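How to Fold and Store Table Linens So They Stay Flat

Tablecloths and napkins come out of the closet creased when they were put away damp, folded too many times, or stacked under something heavy. The method below works for cotton, linen, and most blends. Lace and anything with beading should be rolled.

What you need

A clean table or bed larger than the folded cloth
An iron or a hand steamer
Acid-free tissue paper
A cardboard tube, if you plan to roll the larger pieces
Cotton bags or an old pillowcase
Small paper tags and a pencil

Before you start

Wash everything, even the pieces that were only on the table for an hour. Food and wine that you can't see now will turn yellow by the next time you open the drawer. Skip the starch for anything going into long storage. Starch makes the folds stiff, the fibers crack along them, and silverfish will eat it. You can starch the cloth when you take it out.

Treat grease spots with dish soap before the wash and let them sit for 5 minutes. For old yellow marks, soak the cloth overnight in warm water with oxygen bleach, then rinse twice. Do not use chlorine bleach on linen.

Check that each piece is dry all the way through. Hems are the last part to dry, and a thick hem can hold water for hours after the middle feels ready. If the hem is cool against your cheek, hang the cloth up again.

Ironing

Iron linen while it is still slightly damp, on the wrong side first. Work from the center toward the hems. If you start at the edge and push inward, you will chase a wrinkle across the whole cloth. Embroidered pieces go face down on a folded towel so the stitches don't get crushed. Let the cloth hang over a chair until it has cooled and dried before you fold it.

Folding a tablecloth

1. Lay the cloth face down. Pull opposite corners gently to square it up. Older cloths have often stretched on one side and will never be perfectly square, so go by the hems and ignore any pattern.

2. Fold it lengthwise in thirds. Thirds keep the crease off the center line, where it would show most. Lay a strip of crumpled tissue inside each fold so that the cloth bends softly.

3. Run your palm down the length to push out air. Don't press hard.

4. Fold from the short ends toward the middle until the piece fits your shelf. Use as few folds as you can.

5. Pinch the folded edge and lift it slightly to see whether the layers move together. If the inside layer slides, open the last fold and do it again. 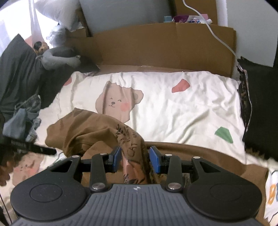

6. Tag it. Write the length and width in pencil on a paper tag and tuck it under the top layer. Ink can transfer, and safety pins rust.

Napkins

Fold napkins in half and then in half again, and stop there. Stack them in sets with all the folded edges on the same side. A strip of tissue wrapped around each set keeps it together. Rubber bands leave marks and eventually melt onto the cloth.

Where to keep them

A drawer or closet shelf in a lived-in room is better than an attic or basement. Line wooden shelves with tissue or a washed cotton sheet, as bare wood gives off acids that stain. Plastic bins are fine for moving house but trap moisture over a long season. Put the heaviest cloths at the bottom and keep the stack low.

If you have the room, hang the tablecloths you use most on a padded hanger, with a towel between the cloth and the bar. Larger cloths do well rolled on a tube covered in tissue.

Refolding

Take everything out twice a year and fold it along different lines. May is a good month for the winter linens, after the holiday cloths have been sitting a while. Look for yellowing and small holes while each piece is open, and wash anything that smells musty before it goes back in.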